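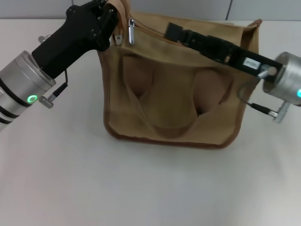
How should a canvas shoulder bag be washed?

Spot cleaning is the standard method. Brush off dry dirt first, then work a small amount of mild soap and cool water into the mark with a soft brush, moving along the weave. Blot with a white cloth and repeat with clean water until no soap comes up. Immersion is reserved for bags with soil over most of the body, and the conditions for it are given further down.

Bistimness Bag Care: Canvas FAQ
Last revised December 17, 2020

Scope: unlined and lined canvas shoulder bags, zippered or flap-closed, with fabric or webbing straps. Leather, waxed cotton and coated nylon are covered on separate pages. If the sewn-in label disagrees with this page, follow the label.

CLEANING

Can I put the bag in a washing machine?

We advise against it. Agitation abrades the piping at the corners first, and the zipper pull strikes the drum. Canvas that has not been pre-shrunk can also lose enough length in one cycle to pull the zipper tape into a wave. A bag in that condition will close but will not lie flat again.

When is full immersion acceptable?

When all of the following apply: the label permits washing, the trim does not bleed, and there is no board or cardboard stiffener in the base. Use cool water and mild soap. Immerse for no longer than 8 minutes, press the water through the fabric by hand, and rinse twice. Do not wring.

How do I test the trim for bleeding?

Wet a white cotton swab, hold it against the darkest trim for one minute, and look for color. Test an inside seam as well, where dye tends to be less worn. Any transfer means spot cleaning only. Brown trim on tan canvas is the combination we see damaged most often, as the stain runs into the lighter panel and dries there.

What about ink and grease?

Ballpoint ink: isopropyl alcohol on a swab, from the outside of the mark inward, with an absorbent cloth behind the fabric. Expect some lightening of the canvas. Grease: cover with cornstarch, leave overnight, brush off, then spot clean. Do not apply heat to either one.

Can I use bleach on mildew?

No. Chlorine bleach weakens cotton thread and turns many khaki dyes orange. Brush off the growth outdoors, then use equal parts white vinegar and water. Dry in moving air. If the smell remains after two treatments, the mildew is usually in the strap webbing, where layers are stitched together and dry slowly.

DRYING AND SHAPE

How should it be dried?

Upright and open, on a rack, out of direct sun. Pack the body with white towels and change them once they are damp. Do not hang a wet bag by its strap. The water moves to the base, the strap takes the full weight, and the attachment points stretch.

Can wrinkles be ironed out?

Soft wrinkles are normal in canvas and do not need treatment. For a hard crease, turn the panel so the wrong side faces up, cover it with a damp cloth, and use the cotton setting in short presses. Keep the iron off the zipper tape and off any piping. The cord inside piping may be synthetic even when its cover is cotton.

ZIPPERS

The zipper is stiff. What should I use?

Clean before lubricating. Run a dry toothbrush along both rows of teeth, including the part under the slider. Then rub a white wax candle or a block of paraffin on the teeth and work the slider back and forth. Oil sprays stain canvas and collect grit.

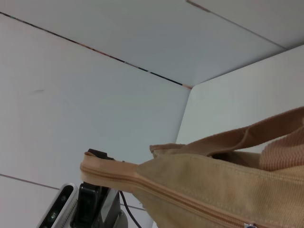

Zipper sewn into a piped seam on a beige canvas bag, starting at the tapered end.

Why does the slider catch at the end of the bag?

Two causes account for nearly all cases. On bags where the seam curves near the end, the teeth on the inside of the curve are compressed and the slider meets more resistance. Support the fabric flat with one hand and pull in line with the teeth. The other cause is lining caught in the slider. Back the slider off slowly and draw the lining out sideways. Forcing it forward opens the slider jaws.

The teeth separate behind the slider. Does the zipper need replacing?

Often the slider alone is worn. Squeeze each side of it lightly with flat-nose pliers, a little at a time, and test after each squeeze. If the teeth still separate, fit a new slider of the same size. The size is generally stamped on the back. Replace the whole zipper only if teeth are missing or the tape is torn.

STRAPS AND EDGES

The fabric edge near the strap is fraying. Is that a fault?

It depends on what is under it. A raw edge that sits outside the stitch line can shed threads for years without affecting strength. Trim the loose ends with sharp scissors and leave the edge alone. If threads are pulling from inside the stitch line, the seam allowance is being used up and the seam should be resewn now.

How is a strap attachment resewn?

Use bonded polyester thread and a size 16 or 18 needle. Sew a box with a cross inside it, following the original holes where they are sound. Old needle holes that have elongated should be bypassed, and a patch of canvas placed behind them. The method and the stitch lengths are set out in Repair Sheet 1948, which can be requested by mail or collected at the Liltlow counter.

Can fabric and webbing be mixed in one strap?

Yes, and many makers do it. The two stretch at different rates, so the join needs an overlap long enough for the full box stitch. Check that join before the others when you inspect a bag.

Do you sell matching webbing?

We stock cotton webbing in tan, olive and black. The tan is part no. 2956. Shade varies between rolls, and exact matching to a used bag is not possible. Order enough for the whole strap if a visible difference would be a problem. Webbing is cut to length and cannot be returned once cut.

STORAGE

How should a canvas bag be stored?

Empty, zipped halfway, with the strap laid loosely on top or inside. Lightly stuff the body with acid-free tissue. Use a cotton cover. Plastic holds moisture, and a bag put away slightly damp in plastic in fall will usually have mildew by February.

Can bags be stacked?

Flat canvas bags can, with the hardware facing up and a sheet of tissue between them. Metal pulls and rivets will print into the fabric below them over a season. Boxy bags should stand side by side.

How do I stop metal fittings from marking the canvas?

Wipe them dry after use in rain. Green or gray residue on plated fittings comes off with a cloth and a little baking soda paste. Mask the fabric with tape or card first. Rust stains already in the canvas need an oxalic-acid remover, which should be tested on an inside seam.

REPAIRS BY MAIL

What do I need to send?

The empty bag, dry, and a note stating the fault and its position. Remove key rings and any add-on pads. We do not accept bags with active mildew.

Do you repair other makers' bags?

Yes, including Botach and Teixeira bags. Replacement parts will be ours and may differ in finish from the original.

Who reviews this page?

Technical content is checked by Mechthild Oberholzer, repair workshop. Corrections can be handed in at the counter or enclosed with a repair.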